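Ferienwohnung winterfest machen: Tipps für Küche, Bad und Technikraum

Stand: 23. Dezember 2022

Die folgenden Hinweise gelten für Ferienwohnungen, die zwischen zwei Belegungen länger als eine Woche leer stehen. Sie stammen aus der Praxis im Haus Flenda, zwei Einheiten, Baujahr unbekannt, zuletzt saniert vor elf Wintern. Wer eine durchgehend bewohnte Wohnung betreut, kann die Abschnitte zu Wasser und Heizung überspringen.

Wasser

Haupthahn schließen, danach alle Entnahmestellen öffnen, die tiefste zuletzt. Brauseköpfe abschrauben und die Schläuche nach unten hängen lassen. In jeden Siphon kommt ein Schuss Frostschutz auf Glykolbasis, auch in den Bodenablauf der Dusche und in den Ablauf der Waschmaschine. Der Bodenablauf wird am häufigsten vergessen und riecht im April entsprechend.

Spülkästen leeren und mit einem Schwamm auswischen. Den WC-Deckel schließen. Perlatoren bei dieser Gelegenheit abnehmen und über Nacht in Essigessenz (1:4 verdünnt) legen. Verchromte Teile nicht länger, sonst wird die Oberfläche matt.

Küche

Kühlschrank abtauen, Tür mit einem gefalteten Handtuch offen halten. Die Ablaufrinne an der Rückwand mit einem Pfeifenreiniger säubern. Geschirrspüler einmal leer bei 65 Grad laufen lassen, Sieb herausnehmen, Tür einen Spalt offen lassen. Salz kann im Gerät bleiben.

Offene Trockenvorräte gehören in Schraubgläser oder in den Müll. Gewürze, die Gäste hinterlassen haben, werden bei uns einmal im Jahr vollständig entsorgt. Besteckkästen und Schubladen aussaugen, bevor sie feucht ausgewischt werden.

Kleinteile

Ersatzteile nach Verwendung trennen und flach lagern, in Schalen oder Koffern mit niedrigem Rand. Kabel locker in Schlaufen legen, nicht knicken.

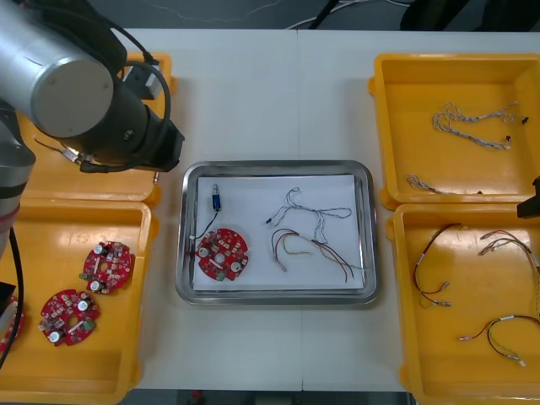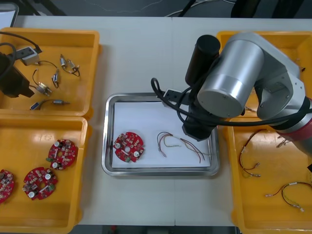
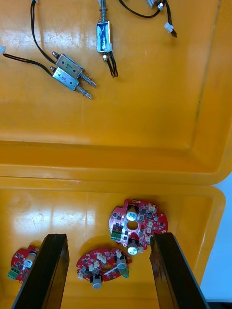 Im Technikraum genügen vier Behälter: Dichtungen, Elektro, Beschläge, Unklares. Der vierte wird bei jeder Abreise durchgesehen. Dichtungen nach Nennweite in Tüten, Aufschrift mit wasserfestem Stift. Batterien getrennt lagern, Pole abkleben, Fernbedienungen und Rauchmelder — Letztere natürlich nur bei Tausch — nicht mit leeren Zellen liegen lassen.

Ersatzschlüssel nie mit Adresse beschriften. Nobuhle Joubert, die im Haus Pretorius fünf Zimmer vermietet, verwendet ausschließlich Nummern und führt die Liste auf Papier.

Heizung

Thermostatventile auf die Frostschutzstellung drehen, nicht auf null. Innentüren offen lassen, Unterschränke an Außenwänden ebenfalls. Anlagendruck ablesen und notieren; fällt er innerhalb eines Monats um mehr als 0,3 bar, Ausdehnungsgefäß prüfen lassen. In der unteren Wohnung liegt der Kaltdruck bei 1,4 bar.

Wer eine elektrische Begleitheizung an der Zuleitung hat, sollte sie vor dem ersten Frost testen. Ein Strommessgerät zwischen Stecker und Dose reicht aus.

Textilien

Matratzen hochkant stellen, mit Abstand zur Wand. Decken vollständig trocknen, erst dann in Baumwollbezüge legen. Kunststoffsäcke sind ungeeignet, auch gelochte. Teppiche rollen, Flor nach innen.

Zählerstände

Strom und Wasser bei jeder Schließung ablesen. Beispiel aus der oberen Wohnung: Wasserzähler 3.887 bei Abreise, gleicher Stand bei Wiederöffnung nach 63 Tagen. Eine Abweichung bei geschlossenem Haupthahn deutet auf einen undichten Hahn hin. Sverre Dalen hat auf diese Weise im Vorjahr einen Defekt in Grenora gefunden, bevor der Estrich durchfeuchtet war.

Wiederinbetriebnahme

Haupthahn langsam öffnen, eine Vierteldrehung, dann warten. Alle Leitungen spülen, Warmwasser mindestens drei Minuten je Zapfstelle bei voller Temperatur, Fenster dabei offen. Siphons mit klarem Wasser durchspülen. Kühlschrank nach dem Einschalten erst am folgenden Tag befüllen.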